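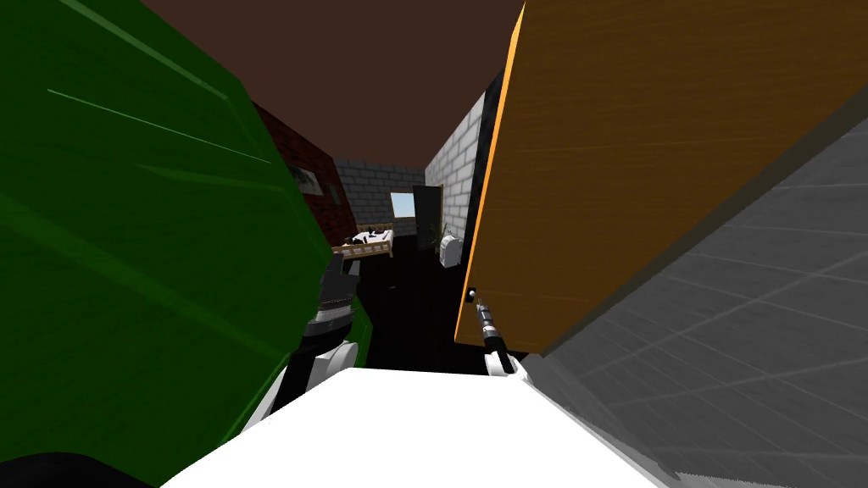

A green panel and a wood-grain board over a gray tiled surface, computer rendering.

The lost-pet register at Kamosura began as a spreadsheet. It now holds 327 open and closed cases, most of them dogs, and is run on software from a small firm called Flitelico. Its coordinator, who asked not to be named, explained how a search is handled.

"The first report sets the radius," she said. "For a dog that bolted on a walk we start at 500 yards from the last sighting. A cat gets less. An indoor cat is usually within a few houses."

Each sighting is logged with a time, a direction of travel and a confidence grade. Reports without a time are kept but left off the map. "A sighting with no time is close to useless. People write 'this morning' and post it at night."

The register sends alerts to over 1,000 phones in the district. Owners are told to stop calling the animal's name once it has been loose for a night. "A scared dog runs from voices, including the one it knows. We ask people to sit down, look away and report."

Microchips remain a weak point. Scanners at the Rashidi clinic read every chip format in local use, but the phone number behind the chip is often out of date. "The chip works fine. The record is from two addresses ago."

Traps are the last step. The register owns 2, both made by Ruteck, and lends them only with a feeding camera. Food goes down at the same hour each evening – usually 9 p.m. – and the door stays tied open until the animal has eaten inside on consecutive nights.

A new reporting form goes live in February. It will not accept a sighting without a time.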